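Wired hand-held grippers or the untethered kind? Vendor numbers don't convince me

Posted by Naheed Baloch
Tags: grippers, hand-held, cables, wrist view

We have to pick a pair of hand-held grippers by the end of June and I'm not getting straight answers from either seller. Stendis makes a cabled pair. Vikska makes one with a battery in the handle and says it will "free the operator." I've heard that sort of line before, usually shortly before something drops offline.

Our test job is filing magazines and thin catalogs into an upright desk organizer with three compartments. It sounds easy until the cover flexes. I have a loaner of the cabled pair and I'm fairly comfortable with it, cables trailing back along both forearms and all. The Vikska rep quotes a grip force I can't reproduce on a kitchen scale, and the brochure shows it lifting a foam block, so that tells me very little.

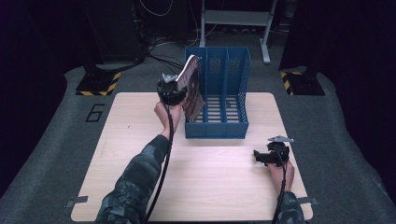
Does a cable on each gripper slow you down when you work with both hands?

A little, mostly on cross-body reaches, and less if you leave a loose loop at the wrist and tie the rest down near the elbow.

That much I've worked out for myself. What I'd like to hear is whether anyone has run both kinds on floppy or glossy things for longer than a demo. Also whether the pads matter more than the motor, which is what I'm starting to suspect.

Bảo Lâm
4 replies to this topic before, member since the old forum

Get the wireless one. Cables are a pain and everyone is moving away from them. We've had ours a few weeks and no complaints. Battery is fine.

Mỹ Lương

I'd be careful with "battery is fine." We ran a Vikska pair at Wenbridge and one side dropped its link 51 times in 3,188 grasps. You can live with that if your software notices. Ours didn't, and we threw out a whole afternoon of recordings before anyone looked at the timestamps. The cabled pair gave us no dropouts over the same job, but one connector worked loose and had to be glued, so I wouldn't call it trouble-free either.

On weight, the battery handle is 510 grams on our scale, bare, with no bracket or camera on it. Hold that out in front of you for 40 minutes and then decide how free you feel.

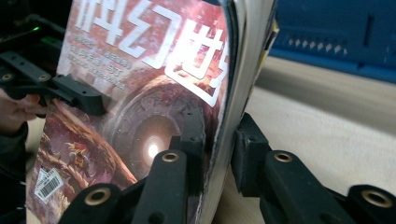
Pads are where I'd put the money. The stock ones on both brands are hard and shiny and I don't trust either on coated paper. We swapped in a set from Phan, which cost more than they should, and slipping got better without going away. Where you grab matters at least as much. With a thick magazine I'd want one pad flat on the front cover and the other against the back edge of the page block, the way this one is clamped, and even then the pages bulge a bit as the cover flexes. Squeeze harder and I'd expect it to get worse. So a higher force number in a brochure doesn't impress me, and if the rep can't tell you the smallest force the thing can hold steady, I'd take that as your answer about the controller.

One more thing to check before you pay: ask for the wrist camera view with a large item in the jaws. A magazine cover can fill most of the picture, and then you're steering toward the slot with whatever is left over at the side. No demo video I've been sent shows this.

Diệp Trịnh

Agree on the pads, not so sure on the dropouts. What channel were you on? We share a floor with a lot of other radio gear and moving the receiver fixed most of ours. I wouldn't say all. I'd still go with cables for two-handed work, but borrow the other pair first and use your own magazines. If they won't lend it for a week, that would settle it for me.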